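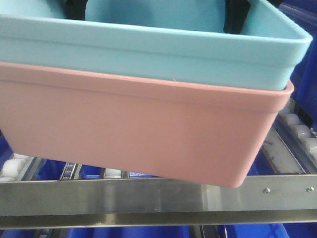 One comment on the previous handout was that return freight should be costed at the same rate as outbound freight, because the truck covers the same miles in both directions. The miles are the same. The cost per container is not, and these notes set out how to work it out.

## Unit 2: Empty returns in a closed loop

### Terms

**Loop.** The full path of a returnable container: fill, ship, unload, collect, return, clean, refill.

**Float.** All containers owned, wherever they are in the loop.

**Dwell.** Time a container spends at one stop without moving.

**Nesting increment, h.** The height each further container adds to a nested stack. It is always given for the empty state.

**Return rate.** Containers received back divided by containers shipped, over a stated period.

### Stack height

For n identical containers of outside height H, the height of a nested stack is

 S = H + (n - 1)h

When h equals H there is no nesting and the formula gives nH, an ordinary stack. The useful measure is the nesting ratio, nH / S. It rises with n but levels off toward H / h, so very tall stacks add little and are harder to take apart.
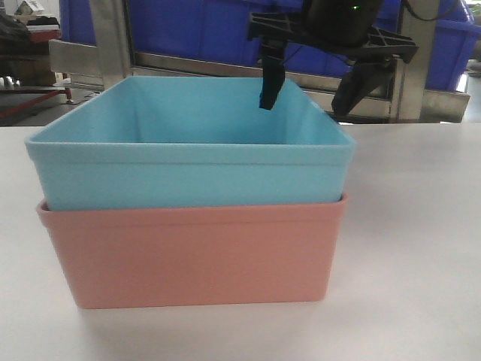

The increment is set by wall taper, wall thickness, and any rim or stop that limits how far one container drops into the next. Catalog values assume identical units in good condition. Mixed float should be measured as it is stacked, with the units that will share a truck. The blue bin stands well proud of the pink one even though the pink one's sides taper, so the height to record for that pair runs from the table to the blue rim. Adding a catalog increment to the height of the lower bin could give a different figure. Do not average increments across types. Record each pairing and its order, top and bottom.

### Worked case: Worau to Oltine

The Worau plant ships 1,462 containers to the Oltine depot in one period. In the same period 1,077 come back.

| Quantity | Outbound | Return |
|---|---|---|
| Containers | 1,462 | 1,077 |
| Units per stack | 2 | 15 |
| Floor positions | 731 | 72 |

Outbound stacks are limited by the load the lower container can carry. Return stacks are limited by door height. With h = 0.2H, a return stack stands 3.8H and the nesting ratio is 3.95.

Return rate: 1,077 / 1,462 = 0.737.

The missing 385 are not all losses. Part of the gap is dwell at Oltine and part is timing, as containers shipped late in the period are counted out but cannot yet be counted in. Separate these before writing anything off. The Farnari spreadsheet does not do this and will overstate losses in any month when shipments grow.

### Exercises

1. Find the nesting ratio for n = 15 when h = 0.25H.
2. Recalculate the return floor positions if the stack limit falls to 12.
3. The Fang route uses collapsible crates with a folded height of 0.3H. State the value of n above which the nestable container in the worked case takes less height.

Work is due 5th August. Show units throughout.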